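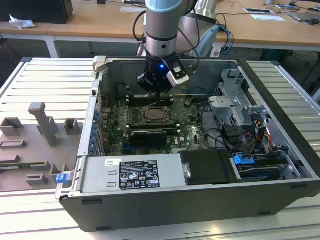
August, up before five

Drove in early to hear the plant with nothing running. If you want to find air leaks you have to be there before first shift, and I had been putting it off since the spring. The gate guard let me through at ten past five and I had the compressor room to myself until almost six.

With every line down and nobody pulling air, the Wenex was still loading and unloading. It should have sat there idle. I stood with a notebook and timed it with my phone: load, unload, load again. I did that until I was sure the cycle was steady, then wrote it all down and worked it out on the back of the page. We are making a lot of compressed air to feed holes in pipe. I knew that in a general way. It is different to stand there and listen to it.

The old machine at the far end, the Visser, stayed off the whole time, so that is one good thing. Last summer both of them ran all night and we found out from the electric bill.

Walked the header from the compressor room to the stamping side first. Our leak detector is the headphone kind, and it takes a while to get used to. Everything hisses at first. Steam traps hiss, the lights hiss a little. After a bit you learn to swing the thing away and back again, and if the noise stays in one spot it's a leak. I tagged as I went, orange tags, with the date left off as usual, which Kgomotso will complain about.

Worst one was a coupling behind the second press. I could feel it on the back of my hand from a foot away. That fitting was new in the spring. I looked and there was no thread sealant on it at all. The next worst was a drain on the receiver that had stuck open. Somebody had put a rag over it to keep it quiet. The rag was black and stiff, so it had been there a good while.

Then the hoses. It is always the hoses. Quick connects at the hand stations, the ones that get dropped on the floor and stepped on. I didn't bother to write a separate tag for each of those. I just put a strip of orange tape on the whole station and moved on, or I would never have made it to the paint side.

Paint was better than I expected. Barış keeps that area tight and it shows. He has shutoff valves on every drop and his people close them when they leave. I found a bad regulator and a weeping union up high and that was it. I need to ask him how he gets people to close the valves. I have been asking on the stamping side for two years.

At the morning meeting I gave the short version. I said the leaks alone are keeping one compressor busy all night, that most of it can be fixed with parts we have on the shelf, and that I need 4 hours on the stamping side with the air off. The four hours is what everyone heard. The rest of the meeting was about the four hours.

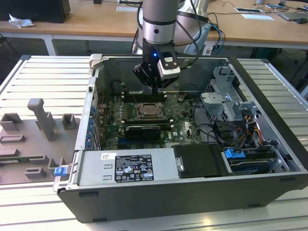
Siyabonga wanted to know why it couldn't be done a bit at a time during breaks, one drop here and one drop there, and leave the header alone. His line is behind already and he'd sooner pay for the air than lose half a shift. He said it politely, and he isn't wrong about being behind.

I told him the drops can be done on breaks and I'd be glad to start there. The header can't. There are no isolation valves between the presses. Whoever laid out that pipe put in one valve at the wall and figured that was plenty. So to fix the coupling behind the second press I have to take down all of stamping. If we are going to take it down, I want to put in valves at the same time so we never have to do it this way again.

We left it that he would look at his schedule. Catinca said to try for the changeover at the end of the month, when the dies are being swapped and the presses are down for part of the day anyway. That should have been my idea. I wrote it in the notebook and underlined it.

Went through the stockroom after. We have sealant, plenty of couplings in the common size, and hose. We have 2 ball valves in the size I need for the header and I want two more. Put in the request before lunch. Purchasing will want three quotes, so I put the part number and the last price on it to save them the trouble. They will still want three quotes.

Ate in the truck. Hot. The radio said it would be worse by the afternoon, and the compressor room is always ten degrees over whatever is outside. Made a note to check the dryer when I got back in.

Glad I did. The Fuvton had its high dew point light on. The condenser fins were matted over with dust and fuzz, and the fan was doing its best against a gray blanket. I shut it down, put it on bypass, and cleaned the fins with a soft brush and then low pressure air from the back side. It took longer than it should have. The cover has a dozen screws and half of them were stripped by someone before me. I put them back with new ones from the truck.

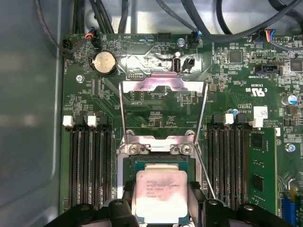
Let it run for a while before I took it off bypass. The light went out after twenty minutes. If it hadn't, I would have been calling for service, and their first open slot is never in August. Wet air in the lines is what ruined the cylinders on the transfer arms last year. I don't want to go through that again, and neither does Siyabonga.

The real trouble in that room is where the intake is. It pulls from the south wall, low, beside the dock. Trucks idle there. Every bit of dust and cardboard lint off the dock goes straight into the louvers. I've said it before and I will say it again in the report: duct it up to the roof on the north side. Cooler air, cleaner air, and the compressors would work less for the same output. I got a price on the ductwork two summers ago. I should dig it out and see what it is now, though I can guess which direction it went.

Zinhle came by in the middle of all that to ask about the pressure setting. She has been going through the old logs and noticed that we used to run lower. It's true. Somebody on nights raised it when a clamp at the end of the line got slow, and it never came back down. The clamp had a kinked hose. The hose got replaced, the setting stayed. She asked if we could just lower it. I said yes, a little at a time, and wait a few days between each step so we hear from anyone who has a problem. She is going to keep the sheet for it. I like that she reads the logs. I write them and I don't read them.

So we took it down 2 psi this afternoon. I told the leads on both sides. By quitting time I'd had one complaint, and it was from a station that doesn't use air.

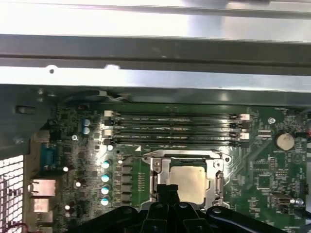

Before I went home I made one more pass by the second press and put a clamp over the bad coupling with a piece of rubber under it. It is ugly, but it cut the noise to almost nothing, and it will hold until the changeover. Also freed up the receiver drain and threw the rag away. The drain needs a new float. I'll get to it when Kgomotso is back on days, as he is better at those than I am and has the small hands for it.

Things to do, so I don't lose them:

Ball valves, chase purchasing.
Ask Barış about closing the drops.
Find the old duct quote.
Float for the receiver drain.
Hoses at the hand stations, start on first break tomorrow.
Put dates on the tags.

I want to go in early again once the hoses are done and time the Wenex the same way, same hour, everything off. That will give me a before and an after to hand to Catinca, and she can take it upstairs. They don't care much about hissing up there but they do read a number.

Home by six thirty. My ears were still ringing a little from the headphones. Watered the tomatoes, ate leftovers, washed the orange marker off my hands as well as I could. Alarm is set for four thirty.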